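Rizwan Mohmand
Spent the evening clearing the white table. It was only supposed to hold the stuff I mean to sort, and it has been holding it since March.

Rules are the same as last time. Everything gets a place, goes to somebody who wants it, or leaves the apartment. No fourth pile.

First up was the black round thing on the dark gray base. It looks like an eyepiece. I have moved it between three shelves and never looked it up. The top has smudges and scuffs on it. 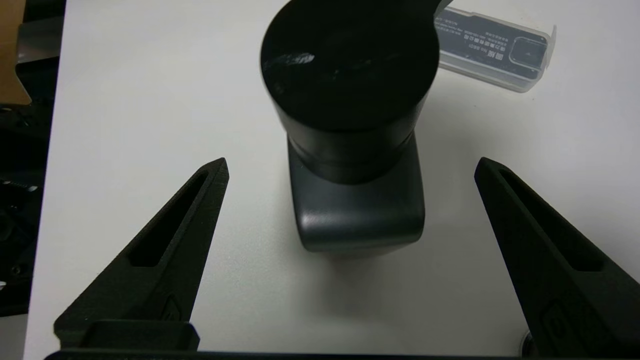
I'm keeping it until the weekend. If I can't work out what it belongs to, it goes in the Tiongson box with the other odd parts.

Clear plastic boxes are my real problem. I save every one because it might fit something later. I finally went through the closet list and I have 397 things written down, and nearly 300 of them are small enough to lose in a drawer.

The list started when I was at Cerner and had to pack up a desk. I kept doing it at home. It was 923 lines at the worst point, so this is progress.

Someone asked about shelves. I have the Skornby one, the narrow version. It's fine. The back panel bows a little if you lean books on it. I would buy it again but not two of them.

Next pile was things for hands. I fidget on calls, so I keep a few within reach. Clay is quiet, which matters more than I expected. The cube is not quiet.

I can do one side of the cube and then I'm stuck. I have been stuck there for years and I've made peace with it.

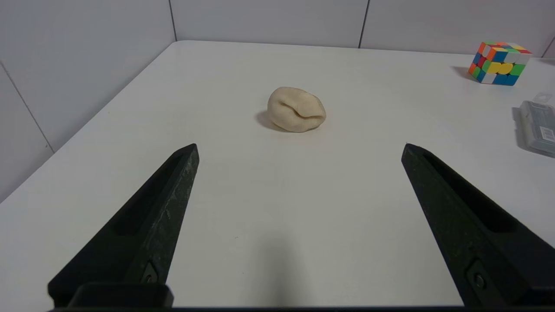
Clay and the cube, still scrambled.

Both of those stay. The clay needs a lid or it picks up every crumb on the table, so one of the saved boxes gets a job after all.

Left to do: the cable bag, the Birutier manuals, and whatever is under the sink. Cable bag tomorrow after dinner.

If anybody local wants empty plastic boxes, message me. Small ones mostly. You can have as many as you can carry.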